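The tea things move house again

I have owned a black teapot for longer than I have owned a sofa, and in that time it has lived in more places than I have. It has been on top of the fridge. It spent a winter on the bathroom windowsill while the kitchen ceiling was being seen to. For most of last year it was in the cupboard with the casserole dishes, which meant that making tea began with a short session of weightlifting.

In April I decided this was going to stop. The plan was to give everything to do with tea one home, so that a person could walk into the room half asleep at six in the morning and come out with a drink. I mentioned this to my sister-in-law Rebecca, who has drawers with little dividers in them, and she said "lovely" in the voice she uses for other people's loft conversions.

I started with a tray. The tray was a handsome thing from Marino, the shop by the station that sells soap and regret, and it cost 19 pounds. It held the teapot and a single cup, provided neither of them wanted a handle. It now lives behind the bread bin.

Then I tried a shelf. I won't go into the shelf. Lalit from next door has his spirit level back and we are still on speaking terms.

So I have gone for the laundry basket. It's grey plastic with holes all over it and orange clips at the corners, and it was doing very little in the spare room apart from holding a single sock in reserve. I gave it a good scrub, stood it on the white table and put the pot in first, towards the back, with the glasses next to it.
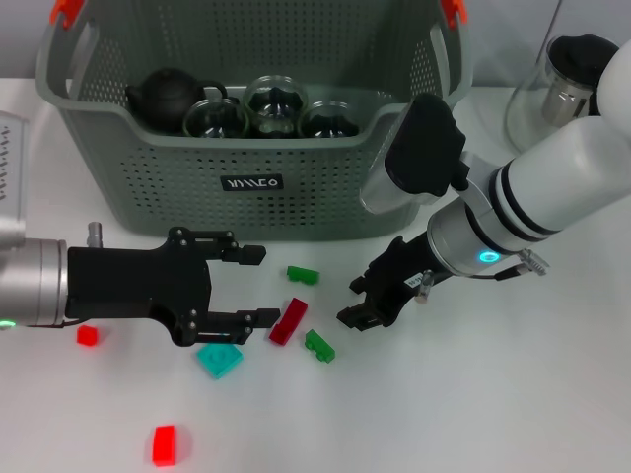
Pot and three glasses in, pitcher still waiting its turn.

The glass pitcher is the difficult one. It has a steel infuser inside and a dark lid, and I bought it in a fit of optimism about cold-brewed oolong. I have made cold-brewed oolong twice. It tastes like a pond that went to a good school. But the pitcher looks nice and I'm not ready to admit anything, so it gets a place in the basket too, probably lying on a tea towel.

There is a drawback to keeping glasses in a laundry basket, and you hear it every time you pick the thing up. I've been carrying mine from table to worktop at the pace of a royal funeral. A folded tea towel between the glasses helps. Two would help more, but the other one is under the leak.

The loose tea stays in its tins on the windowsill for now. I did try the tins in the basket and it became a basket of tins.

Rebecca came round, had a cup, looked at the arrangement for a while and asked where I was putting the laundry.

On the landing, mostly.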